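# Tiltell

**Tiltell** is a two-armed household robot built from purchased arms and workshop-made parts at Lotano, a shared workshop. The project concerns the handling of soft packaging, in particular filled or knotted plastic bags, and the sorting of small household goods into baskets. Work on it began in April, and its plans are open to all members of the workshop.

## Construction

The base is a welded steel bench on casters, to which both arms are bolted. Mounting plates and cable clips were cut and drilled at Lotano. An earlier base, made from a kitchen cart, proved too light and tipped when both arms reached forward together; it was later taken apart for its wheels.

Each arm ends in a gripper with a small camera mounted near the wrist. Cable routing was revised twice during the build. In the first version the cables were tied flat along the arm and pulled tight at full bend. Later versions leave a short loop of slack at the wrist.

## Control software

The arms are run by Grarden, a program written for the project. It records the position of each joint along with the camera images, and it can replay a recorded motion at reduced speed. The log kept at the workshop listed 3,582 recorded motions as of September 27, 2024. Of these, 261 were set aside because of a timing fault between the two cameras.

## Handling of bags

Plastic bags are considered the hardest items in the project. Their surfaces fold and shine, and their outlines change whenever they are touched. The builders treat the twisted neck of a closed bag as the preferred place to grip, as it keeps its shape better than the loose film on either side. Baskets with perforated sides are used in the same work.

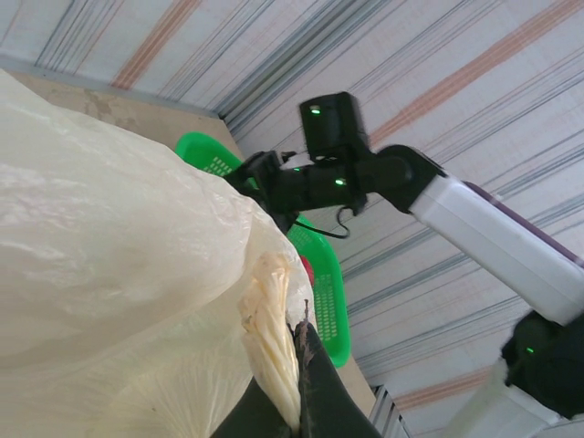 Núñez, writing in the workshop newsletter, objected that the neck is a poor choice for heavy bags, where the film may tear under its own load, and argued that the second arm should support the bag from beneath before any lift is made. The builders accepted the point in part. Grarden now includes a two-arm lift, although it remains slower than the single-arm method and is reserved for bags above a set weight.

## Limitations

Tiltell does not measure gripping force directly. Force is estimated from motor current, a method that gives uneven results with thin film. The robot is operated only with a member present, and a stop switch is fixed to each end of the bench.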